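Tinned food past its date – how far do you go?

larderlout
Bit of a daft one to start with but it's causing actual rows in our house. We moved to Flalville in June and I've only just got round to unpacking the last of the kitchen boxes. At the bottom of one was a layer of tins I'd forgotten we owned. Peas, chopped tomatoes, a couple of soups, some peaches, kidney beans. The best one has a date on it that went by 22 months ago. My other half wants the lot in the bin. I say they're tins, that's the whole point of tins!

None of them look bad. One of the soups has a small dent in the side, about halfway down, nowhere near the seam. What does everyone else do? Is there a point where you just say no?

mrs_pickle
Best before isn't use by, and I will say that until they bury me. Best before is about the thing being at its nicest. I've had peaches four years over and they were a bit soft and that was all. Not blown, not rusty, not leaking, not dented on the seam – eat it.

Tomatoes I'm fussier with, and pineapple, anything sharp. The acid gets at the inside of the tin after a while and you get that metal taste. I'd use those first.

coldtea
Sorry but I'm with the other half. A tin of peas is pennies. Why would you lie awake over it?

larderlout
Because it isn't one tin, it's a boxful, and I hate chucking food. And nobody in this house has ever lain awake over peas.

Brackenbank
What mrs_pickle said about the sharp stuff. I'd add, look at the lid properly and don't just read the date. Tilt it to the light and run your thumb over it. It should be flat or dip in very slightly. If it pops up and down when you press it, or it's domed at all, bin it and don't open it to have a look. Same goes for rust, a bit on the rim that wipes off is fine, but if it's pitted then no.

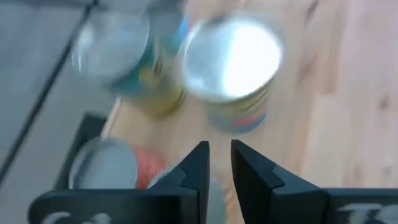 Lids up on the table, pale rims and plenty of glare

The shine makes it harder if you've got a bright light overhead, so I turn mine till I've seen the whole lid.

coldtea
All that palaver for some beans.

Brackenbank
Takes less time than typing that did.

twosugars
Can I ask about dents, as I got told off on here once for saying dents are fine. My dad ran the stores at Ruchti for years and his rule was that if you could get the tip of your finger right down into a sharp crease it went back, and anything shallower went on the shelf. I've followed that all my life and never been ill from a tin. Had a dodgy prawn in a pub, mind you.

mrs_pickle
That's near enough my rule. Sharp creases and anything on the top or bottom rim or the side seam, no. A smooth dent in the middle of the body, yes. So larderlout's soup sounds all right to me going by what they've said.

GreyGoose73
I'm going to disagree with the pair of you a bit. I won't eat from a dented tin full stop, and I won't buy one either. When you buy it you've no idea how it got the dent or how hard it was hit. If I drop it myself and use it that night, fine. If it's been sitting dented in a box for two years, I'd let it go. It's one soup.

The undented ones, fill your boots.

larderlout
That's quite a sensible middle way and I might offer up the soup as a sacrifice to keep the peace.

While you're all here, how do you store them so this doesn't happen again? We've got a deep cupboard under the stairs and anything that goes to the back is never seen again.

twosugars
Shallow shelves! One tin deep, two at a push. We've got 20 on a rack on the back of the pantry door and I can see every one of them. New ones in at the left, take from the right.

Marker pen on the lid as well, month and year, big as you like. The printed dates are tiny and always on the bottom.

mrs_pickle
I've got a Dridora rack, the sloping kind where you load at the top and they roll down. Lovely when they're all the same size. The minute you put a fat tin of tomatoes in with the thin ones it jams and you're in there with a wooden spoon.

coldtea
I keep two of everything and when I use one I buy one. No rack.

GreyGoose73
coldtea talking sense for once. I do think people overbuy. I had a proper stock-up habit after we got snowed in one winter, and ended up with so many beans that we were having them with things beans don't go with.

What sorted me out was getting everything out once a year and standing it all on the floor so I could see what I had. Tall ones, little ones, everything. You find you've got no sweetcorn and enough peas for a school.
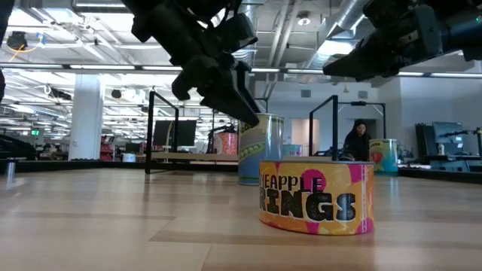

Printed cylinders out on the floor, pea pods on the tall one

larderlout
Right, I like that. Kitchen floor it is. And the marker pen – I can't believe I've never thought of the marker pen.

Brackenbank
Put the pen IN the cupboard or it won't get done. I tied mine to the shelf bracket with string.

One more thing about under the stairs. Is it dry? Ours backed onto an outside wall and I lost a whole row to rust along the bottom rims, and the labels came away so it was pot luck what was for tea. If it's at all damp, stand them on a bit of slatted wood and leave a gap behind.

larderlout
Bit musty in there, now you mention it. I'll have a feel of the wall.

pennywhistle
Just caught up with all this. Have you thought about passing on what you won't eat? Our food bank in Rutummont won't take anything over its date, so ring yours first, but I've found neighbours don't mind at all if you're straight about it. I put a box out by the gate with a note saying how old they were and it was empty by teatime.

coldtea
Somebody's cat eating well in Rutummont then.

mrs_pickle
Ignore them. Nice idea, pennywhistle.

larderlout
Update for anyone still reading. We had the peaches tonight with custard. Perfectly nice, a touch on the soft side as predicted. Other half had two helpings and is now claiming to have been in favour all along. Dented soup has gone in the bin. Tomatoes tomorrow, in a chilli with the kidney beans, and then I'm measuring up the back of the cupboard door.

twosugars
Check the door shuts with the rack on BEFORE you screw it in. Ask me how I know.

Recent threads
Freezing bread – sliced or whole?
Best way to get labels off jam jars
Slow cooker lid cracked, can I use foil?
Is powdered milk worth keeping in?
Christmas cake feeding, December 2018
Moths in the flour again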